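Tirside Robot Club – Questions We Get a Lot

I'm Muthoni Lukumay and I look after the club inbox, so if you've written to us, you've probably already heard some of this from me!
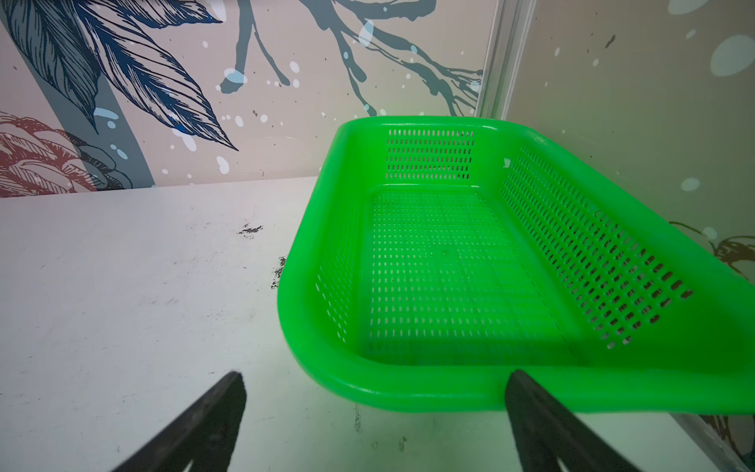

Do I need to know how to code?
Nope. Plenty of people join without having written a line. You'll start by driving the arm by hand and pick up the coding as you go (we have a beginner sheet, ask me for it).

What are you working on this term?
Baskets! Our project is called Destonance, and the idea is to get the arm to take hold of a plastic basket by its rim and move it without tipping it over. It sounds easy and it really isn't – a thick rounded lip is a lot harder to grip than a nice flat block, and if you come in at a bad angle the whole thing just slides away from you.

Why is there a camera down by the gripper?
So we can see what the fingers are up to. From across the room you think you're lined up and you're way off. We go back through the pictures after each session and argue about them, and that's half the fun for me.

How big are the teams?
We work in teams of 2, one driving and one taking notes, and you swap every 5 tries. Please do swap. I'm looking at you, team Okoth.

Is there a competition?
Yes, the Ukden meet in May. Every team gets 190 seconds for its run, and you're allowed one restart. Sign-up closes well before then, so don't wait on me to chase you.

What does it cost?
$36 for the year, and that covers parts. If that's a problem, send me a note and we'll sort it out quietly.

Can my parents or friends come watch?
Sure, any session. Just keep bags and drinks off the table, please.

When do you start back?
24th September, same room as last year. Bring a notebook, and a laptop if you have one – we have spares if you don't.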